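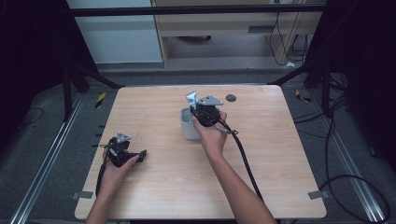 Table, from my seat

ofurtado
Druseso tour, rig question. House plot gives us 136 channels and the Camargo desk patches 1:1. Does the Act 2 blackout cue need its own submaster?

d_kamel
No. Put it in the main stack with a zero-count fade. Submasters get bumped.

stojan_a
Disagree. At Clekham the actor skipped a page and the operator had to jump 3 cues. A submaster would have saved it.

d_kamel
That's a calling problem. Stage manager calls it, operator goes to cue.

ofurtado
The SM is also running sound on this one.

stojan_a
Then submaster, far right, taped.

d_kamel
Fine, but record it at full and test it at the tech.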